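## 舶用ガスタービン補機 試験記録(6月)

試験棟第2セル。供試体はTrisia減速機付き補機ユニット、燃料制御弁はStetoter製を装着。立会はCarol Sugden(計測)、Imogen Kershaw(潤滑系統)の両名。本記録は所内閲覧用とし、Ashworth造機への提出書式は別途作成する。

### 前回からの引継ぎ

前回の運転では、後部軸受の排油温度が定格到達後も緩やかに上昇を続け、整定を確認できないまま停止した。停止後の点検で、油冷却器の出口側に取り付けた温度検出端の挿入深さが図面指示に対して不足していることが判明している。検出端は交換し、配管側の座も修正した。修正作業の記録は潤滑系統の台帳に記載済みであるため、ここでは繰り返さない。

振動計の校正証は更新を受領した。ただし前部軸受の水平方向については旧番号の変換器を引き続き使用しており、次回の入替時に台帳との照合を要する。

### 運転経過

9時40分、潤滑油の予備循環を開始。油温が39℃に達したことを確認し、起動操作に移行した。点火は一回目で成立し、排気温度の立ち上がりに偏りは認められない。アイドル保持25分の後、段階的に負荷を投入した。

負荷投入の途中、燃料制御弁の開度指示と実開度の差が一時的に拡大した。差は警報値に至らず、次の段階では解消している。Kershawは作動油側の空気混入を疑っているが、当方としては位置検出器の配線も確認すべきと考える。いずれも現時点では推定にとどまる。

出力1000kWにて保持。後部軸受の排油温度は整定し、前回のような上昇傾向は見られなかった。検出端の修正が効いたとみてよいが、外気条件が前回と異なるため、断定には同条件での再運転が必要である。

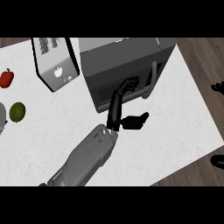
なぜ定格での保持時間を延長しなかったのか。

燃料タンクの残量が、冷機運転に必要な量を差し引くと延長分に足りなかったためである。Bredvilleからの燃料受入れが午後に変更となり、午前の運転は受入れ前の在庫で実施した。延長運転は次回の試験項目に組み入れる。

### 停止および停止後点検

負荷遮断後、所定の冷機運転を経て停止。惰走時間は108秒であり、前回値との差は測定のばらつきの範囲にある。惰走中の異音はなし。

潤滑油こし器を開放した。金属粉の付着は認められず、ごく少量の繊維状の異物のみを採取した。清掃用布に由来するものと思われるが、試料は分析に回した。結果が出るまで、こし器の差圧記録は各段階ごとに残すこと。

磁気栓は異常なし。減速機の点検窓からの歯当たり確認は、歯面温度が高く見送った。翌朝の始業時に実施する。

### データの扱い

計測系の時刻がセル制御盤より遅れていた。Sugdenが運転終了後に両者の記録を突き合わせ、補正済みの版を共有領域に格納した。補正前の版も削除せずに残す。報告書の図は必ず補正済みの版から作成されたい。

### 次回までの処置

- 燃料制御弁の位置検出器について、配線の導通および絶縁を測定する(担当:Sugden)
- 作動油系統の空気抜きを実施し、前後の開度差を記録する(担当:Kershaw)
- 前部軸受水平方向の変換器番号を台帳と照合する
- 燃料受入れの完了を確認したうえで、定格保持の延長時間を決定する

制御弁の開度差については、Ashworth造機への速報に含めるか否かを協議中。配線測定の結果を待って判断する。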